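Search posts, people and tags

Stercombe Robot Notes
1/ Some people asked why we stopped our two-arm sorting cell in April. I promised to write it down, so I will try to do it in order. Nobody was hurt. But we had a fault that I did not understand for many weeks, and I think other small teams can have the same one.
12 comments

2/ The job is simple. Two arms over one green table, plastic baskets in different colors, small packed items. One arm holds or tilts a basket, the other arm takes things out or puts them in. We had run this for months with only small problems.

3/ Then one afternoon the left arm closed on the rim of a basket and did not open again. The program said "open". The gripper said "open" also. The fingers were closed. The right arm believed its partner was finished and started to pull.
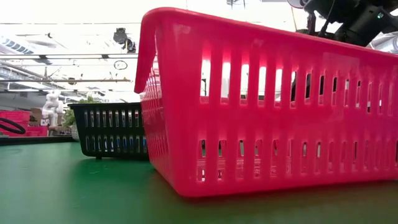

4/ A basket rim is a bad place for this to happen. It is thick and rounded, and it bends before it breaks. So the force goes up slowly and the collision limit does not see a hit. It sees only a heavy basket. We measured later that the arms pulled against each other for 21 seconds.
3 shares

5/ Ravindra Dixit was at the desk and pushed the stop button. The rim had a white line in it after that, and one finger pad was torn. I was proud of our safety settings before this day. I am less proud now.

6/ First I blamed the software. I read the whole log of the shift, 1,502 lines, and every line was correct. Command sent, command received, state open. I lost almost 50 hours in this log and I found nothing wrong in it.

7/ Urmila Bhatt asked me a better question: "Who tells the log that it is open?" I had to look it up. The answer was the motor controller, and it counts motor turns. It does not look at the fingers. If the coupling slips, the motor turns and the fingers stay where they are.
31 comments

8/ We opened the gripper and the coupling screw was loose. You could turn it with a fingernail. The manual from Dunuscombe asks to check it every month. We had checked it at installation and never again. This is my mistake, I wrote the maintenance list.

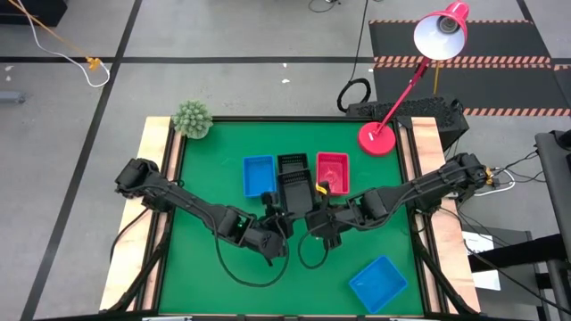 9/ The grippers work very near to each other in the middle of the table, and I think this makes the fault worse. With one arm alone, a stuck finger gives you a dropped basket or a late cycle. With two arms you have a tug of war, and each arm is strong.

10/ What we changed. The arm must now see a real change in finger force before the other one may move. If the force does not change in half a second, both arms hold still and call a person. They hold still and do not go home - going home with a stuck gripper is pulling again.
9 shares

11/ We also put a lower force limit for the time when both grippers are on the same basket. It makes the work slower. The Palumbo team told me they went to the same solution after a bent bracket, so I feel a little better.

12/ The coupling check is now on the paper list by the door, with a space for a name. In the first round we found a second loose screw, on the other arm. It had not slipped yet.

13/ Someone from Bovham wrote to ask if a camera could find this earlier. Maybe yes. We tried for a short time, but the fingers are often behind the basket wall and the answer was not reliable. I would not use it as the only check.

14/ We repeated the fault on purpose 44 times, with the coupling loosened and with old baskets. The new check stopped the arms each time. I still want to test it with a screw that is only half loose, because a slip that comes and goes is the one I am afraid of. If you have done such a test, please write me how you set it up.
44 comments
Show more replies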